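Twenty down, plenty to go

I finally get to write about the part of Wonditz I like best, which is collecting the examples! The model gets all the attention, but most of my week goes into the table, and I'm having a great time with it.

Our goal for this round is 1,250 examples of picking and placing, split into batches of 200. The learning system (we call it Nareck) only knows what we show it, so before each one I shuffle the things on the table a little: closer together, farther apart, swapped around. I used to set them out in neat rows, and Nareck got very good at neat rows and hopeless at everything else.

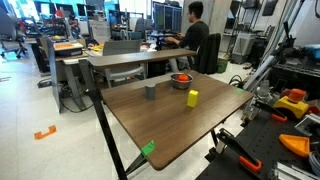 Cylinder, block and bowl on the table, with the orange finger pads waiting at lower right.

I love this set of objects. The cylinder and the block want completely different grips, and the bowl has a rim to clear, plus shiny steel that gives the vision side something to chew on. The green markers at the corners of the tabletop matter more than they look, too. In the first batch the table got bumped and we lost a whole morning of examples before we caught it. Now I check the corners after every break (and after every coffee, same thing).

I also keep the fumbles, as long as they get labeled. A slow, clumsy grab with a good recovery is worth a lot to Nareck, and I've stopped feeling bad about mine.

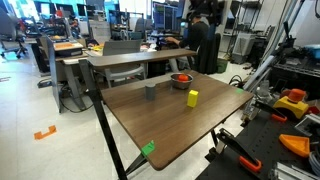
What's next

Batch 2 starts Thursday with the same three objects and a lot more variety in where they go. After that I want to try moving everything over to Morin, our other table, and see how much Nareck has to relearn. I'll post the numbers either way!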